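Review: Ornuder two-finger gripper kit, bought for a tidying cell
Filed under: Equipment and budgeting

Verdict: Buy the gripper, skip the bundled tool plate, and put more money into the workpieces than the catalogue suggests.

We bought the Ornuder kit in April for the footwear part of the Truvurham tidying project. The task is plain. Shoes lie on the floor of a room, and the arm puts them on a rack against the wall. This review covers what the kit cost, what it left out and what I would order first if I were planning the same cell again.

Price

The kit came to 3818 before tax. For that you get the gripper, one pair of rubber-faced fingers, a control box, a cable and a tool plate. The plate did not match our arm, and the adaptor from Aturetti was another 186. Spare fingers are 200 a pair. I would put two pairs in the first order, as carriage on small parcels is charged at the same rate as on the full kit.

Floor and starting layout

Budget for the room before you budget for the arm. A glossy plank floor next to full-height glass throws glare into the head camera for part of the day, and blinds were not on our list. We start each run with the rack empty and the footwear well apart, toes towards the wall, and change the spacing later. 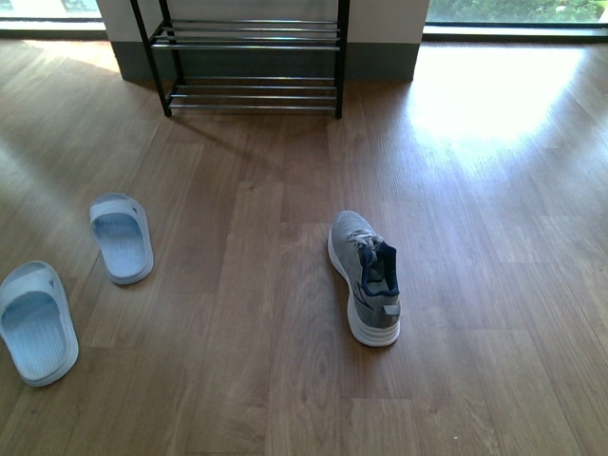 Grip range

The rated opening is enough for the heel of an adult trainer. Soft knit uppers give under the fingers, so set the force low and raise it in small steps. Slides are a different job. The moulded strap is stiff and takes a firm pinch, but the footbed is shallow and the approach angle matters more than the force. The default profile supplied with the control box suits neither, and the manual gives one page to the subject. Allow 300 for an afternoon of remote set-up help if nobody on your side has tuned a gripper before.

The rack is also equipment and should be specified as such. Ours has a black frame and round metal rods. Rods are harder than a flat shelf: a sole can settle between them or hang past the end, and the release height has to allow for that. Bang sells a flat-shelf unit that would be easier, though less like what people have at home.

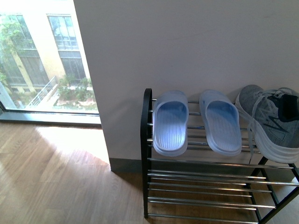

Slides and one trainer on the upper tier, lower tier clear.

Cable and clearance

The supplied cable is stiff. Plan its route before fixing anything, and leave room for a full arc beside the wrist. The body of the gripper is boxy, and with two trainers side by side there is little space for it between one collar and the next. Slim fingers would help, but they are not offered for this model. Laces are the other thing to plan for. The fingers have no guard, and a loose end can be caught on closing.
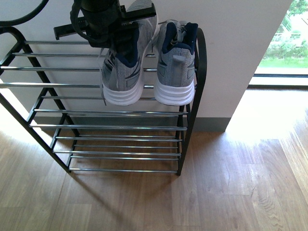 Readers' comments

Ornuder owner, second year: I agree on the plate but would go further on spares. Our rubber faces wore at the tips first, and the price for a pair is hard to defend when only the pads need changing. Ask for pads alone. They are not in the catalogue, but the sales desk quoted us for them. I would also move the set-up help to the second month, once you know which items give you trouble.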